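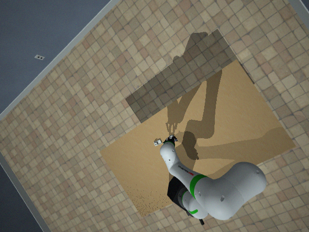 Thursday evening, 15/02/2018

I came home from the tourism evening in Plutside with sore feet and a bag full of leaflets. It was held in the old ferry hall, and they put out 55 chairs, but many people had to stand along the wall. I stood also, near the coffee, which was a good place.

The evening was for the new walking trail from Plutside to Odard. The whole trail is 162 kilometres and it will open in June. I am only a small guest house with two rooms, so I was a little shy between the bus companies and the big hotels. A lady from the Casetti boats was very kind and asked me many questions about breakfast. She wants to bring walkers across the harbour in the morning and she needs to know at what hour they finish to eat. I told her seven thirty, and then I worried all evening that I should have said eight.
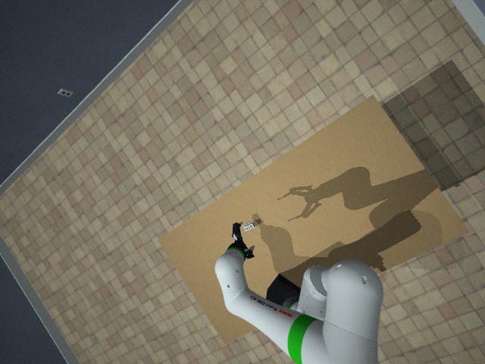

After the speeches we had to go from table to table and talk for a few minutes with each person. I do not like this kind of thing, my English becomes worse when there is a bell. But I gave away nearly all my cards. The man from Nair Coaches wrote my phone number on his hand, so I am not sure he will still have it tomorrow.

The mayor said the trail can bring up to 841 walkers in the first season. I don't know how they found such a number. If even a few of them sleep at my house I will have to buy a second toaster and ask my neighbour about the parking.
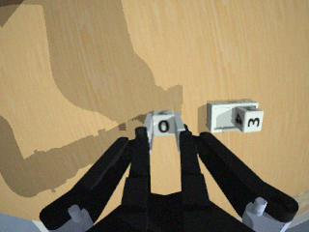
Tabletop and gripper, from above.

I didn't like that the map in the leaflet stops before our street. I told this to the girl at the council table and she put a cross with her pen, and said the next printing will be in colour and will go further. I hope she remembers it.
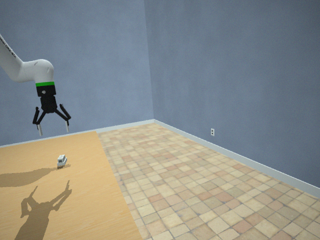 On the bus home I made a list on the back of the programme: new towels, a hook for wet coats, a sign that can be read from the road. Also I must learn how to put my prices on the trail website, they want it before the end of the month. It rained the whole way and the driver missed my stop, so I walked back past the bakery. Tomorrow I call the Casetti lady and say eight.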